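Against the Five-Star Question

Petronella Pretorius
13 January 2021

Last October I bought a kettle from a shop in Kadcombe. Before I was home with it, my phone asked me how the buying had been. I had to choose from one to five stars. The next day the maker of the kettle asked me the same. In the same week I was asked by my dentist, by the public library, by the company that sells me electricity, and by a parking garage where I had stayed for twelve minutes and spoken to no one.

I think we should stop answering, and I want to explain why, because I am not against opinions. I grew up in a house where everyone had too many of them.

My first objection is that the number does not mean what it says. When I came to this country I believed that three stars out of five was a decent mark. In my school it would have been. A three meant that you had done the work and the teacher had no complaint. So I gave three stars to a driver who brought me to the station safely and on time, and I was pleased with him. A friend looked over my shoulder and was shocked. She told me that I had just done this man harm. Four was already a small insult, she said. Three was for when he drove you into a river.

I have since learned to give five to everyone, like other people do. But then what is the question for? If a good ride is five and an ordinary ride is five, and only a disaster is less, the scale has two steps and the other three are decoration. In my old school the highest mark was given perhaps to one pupil in a year, and we all knew who it was and we disliked her, and the mark meant something.

My second objection is about who pays. For two years I worked at the telephone desk of Olaniyan, a company that sold travel insurance. Every call ended with a recorded voice asking the customer for a score. Our scores were put on a list every morning and the list hung beside the coffee machine. A colleague of mine was very good with old people. She let them talk and she found the document they had lost. She was also the one who had to tell them that a claim was refused, as her desk handled the difficult claims, and they gave her a one. They were angry with the policy, and the policy has no telephone desk. She lost her bonus two times in a row and then she left.

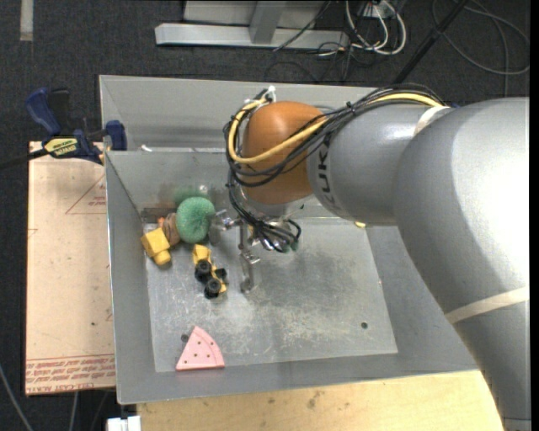 Photo: Tretis Picture Service

I do not say that companies should know nothing about their customers. At Olaniyan there was a better way of knowing, and it was free. We had a paper notebook in which we wrote down what people said. By the time I left there were 777 entries in it. Many were the same complaint in other words: that page four of the form asked for a number which was printed nowhere. Anyone who read that notebook for one hour would have understood the whole problem. The managers did not read it. They had the average, which was 4.6, and they found it satisfying.

People who defend the stars will tell me that a notebook does not work when you have a million customers. Maybe. But a company with a million customers has also the money to let somebody read. If you take 100 letters from the pile with your eyes closed, you will learn more from them than from all the stars together. A letter has a reason inside it. A star has only a mood, and often the mood of a person who is trying to make a window on his screen go away.

There is a third objection, and for me it is the one that matters most, although it is hard to say it well. I notice that the question has started to come before the experience. My husband and I spent a few days in Clullirier, at a small hotel with a garden. On the first evening the owner asked us, very kindly, if there was any reason why we could not give her five stars. She was nervous. She had nearly 300 reviews and one bad one, and she could repeat the bad one by heart. From that moment I could not sit in the garden without judging it. Were the chairs a four? Was the breakfast worth what the other guests had written about it? I was on vacation and I was an inspector. And she was not a host anymore, she was a woman waiting for her exam result from a stranger in sandals.

I wrote her a letter afterward, on paper. I said that the pears were very good and that the upstairs window did not close. She wrote back that the window was repaired and told me the name of the pear, which I had not asked and was happy to know.

What I propose is modest. When the phone asks, do not give a five and do not give a one. Close it. If somebody helped you, say it to that person while he is still in front of you, or write to the boss with the name in the first line. If something is broken, say what is broken and where. It costs more time, so you will do it less often, and I believe this is good too. Most things that happen to us in a week do not need a verdict.

The kettle works. The shop has now sent me three reminders that it would love to hear my thoughts, and the last one offers me a chance to win 1000 points, but it does not explain what the points are for.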